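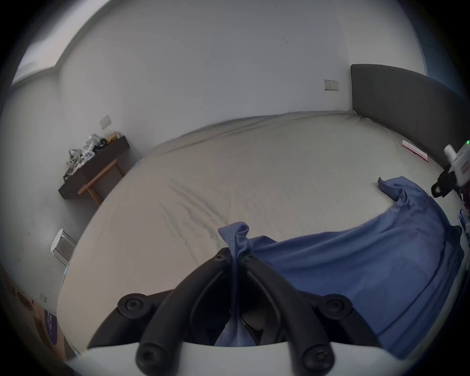 Peut-on sécher une parure de lit complète en une seule fois ?
Une parure pour deux personnes passe en un seul cycle si le tambour n'est rempli qu'aux deux tiers. Au-delà, séchez la housse de couette seule, puis le drap et les taies ensemble.

4. Préparer et charger le linge

Cette section concerne le sèche-linge Sevum, capacité 10 kg (linge sec). Le raccordement et la mise à niveau sont traités en section 2, l'évacuation de l'eau de condensation en section 3.

4.1 Avant le chargement

1. Lisez l'étiquette d'entretien de chaque article. Un carré contenant un cercle barré signifie que l'article ne doit pas aller au sèche-linge.
2. Essorez le linge à 1 000 tr/min au minimum. Un linge mal essoré allonge le cycle et remplit le réservoir avant la fin.
3. Videz les poches. Fermez les glissières, les pressions et les agrafes.
4. Boutonnez les housses de couette et retournez-les sur l'envers. Les petites pièces ont tendance à s'y loger et en ressortent humides.
5. Secouez les draps et dépliez-les avant de les introduire.

ATTENTION — Ne séchez jamais d'articles tachés d'huile, de solvant ou de cire, même après lavage. Risque d'incendie.

4.2 Charger le tambour

1. Ouvrez la porte et vérifiez que le tambour est vide.
2. Nettoyez le filtre à peluches (voir 6.1). Remettez-le en place jusqu'au déclic. L'appareil ne démarre pas sans filtre.
3. Introduisez les grandes pièces une par une, sans les rouler.
4. Ajoutez les petites pièces.
5. Fermez la porte en veillant à ce que rien ne soit pris dans le joint.

Remarque : les draps-housses à élastique s'enroulent facilement autour du reste de la charge. Arrêtez le cycle à mi-temps avec la touche Pause, démêlez, puis relancez. La durée restante est conservée.

4.3 Choisir le programme

Coton prêt à ranger — draps, serviettes, sous-vêtements en coton.
Coton prêt à repasser — même linge, avec une légère humidité résiduelle.
Synthétiques — chemises, mélanges polyester. Demi-charge au maximum.
Literie — couettes et oreillers lavables, un seul article à la fois.
Délicat — articles légers, température réduite.

Tournez le sélecteur sur le programme voulu, réglez le degré de séchage avec la touche +/−, puis appuyez sur Départ. Le voyant devient fixe au bout de quelques secondes. S'il clignote, la porte est mal fermée ou le réservoir est plein.

4.4 Articles à sécher à plat

Certains tricots et certains jerseys rétrécissent au sèche-linge, même en programme Délicat. Pour ceux-là :

1. Étendez un drap propre et de couleur claire sur une surface plane.
2. Posez l'article et remettez-le en forme à la main, coutures latérales droites, manches écartées du corps.
3. Retournez-le lorsque le dessus est sec au toucher.
4. Tenez-le à l'écart des radiateurs et du soleil direct.
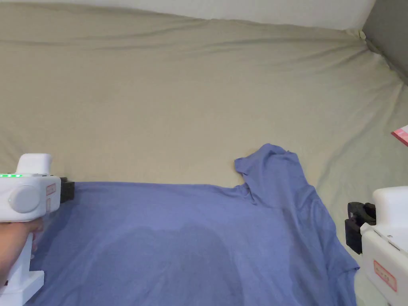
Fig. 7 — Tee-shirt bleu lavande étalé sur un drap beige.

Remarque : un article foncé peut déteindre sur le drap lors des premiers lavages. Intercalez une serviette usagée.

4.5 Fin de cycle

Un signal sonore retentit et la phase anti-froissage commence. Le tambour tourne par intermittence pendant 17 minutes. Le linge peut être retiré à tout moment.

1. Ouvrez la porte et sortez d'abord les grandes pièces.
2. Pliez les draps sans attendre, ou étendez-les sur le lit encore tièdes — les plis marquent moins.
3. Videz le réservoir de condensation.
4. Retirez les peluches du filtre.

ATTENTION — N'interrompez pas un cycle avant la phase de refroidissement. Si vous devez le faire, sortez tout le linge aussitôt et étalez-le pour que la chaleur se dissipe.

Si le linge ressort encore humide, reportez-vous au tableau des anomalies, section 7.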